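Okay, hi everybody, can you hear me in the back? Good. I'm going to talk about clearing off a table, and yes, they gave me a whole slot for it.

(wait for people to sit)

So when I started at Ovmont we had one shared table by the window blinds, and by Friday at 3 it had everything on it. Lunch bags, somebody's kid's cup, a plant. I used to sweep the lot into one big box and call it done. Then Sofia Stamatopoulos spent 37 minutes digging through that box for her keys, and she let me know how she felt about it!

What I do now is start with a small tray. A shallow cardboard one is fine, the kind you'd otherwise flatten and recycle. Put it in the middle of the table, where you can reach it from your chair, and only let little things go in it. Figurines, caps, pens, that sort of stuff. 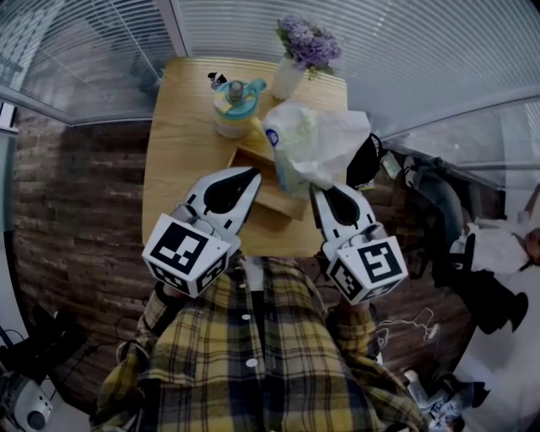 Big things get decided one at a time. A bag with a strap goes on a hook or goes home (I'm strict about this one, ask Botond). Crumpled plastic bags drive me nuts, because you have to open every single one to find out if there's something in it. Open it, check it, fold it, move on. Bottles and cups with lids go straight to the sink, even if they look clean.

Flowers stay. I've had arguments about this with Maja Mazurek, who wants a bare table, and I just don't. Push the vase to the back edge and work in front of it.

(ask: who has a table like this at home? let them groan a bit)

Oh, and the floor. Cables and water bottles end up down there and then you've got a clean table and a trip hazard. Do the floor last, same tray, same rules. We tried it the other way in July and just made the table messy again.

Okay, questions. Sixten has the microphone.

Related talks
The Drawer Under the Printer
Labels That Stay On
300 Coat Hangers: Moving the Trilirdale Office
What We Keep in the Hall Closet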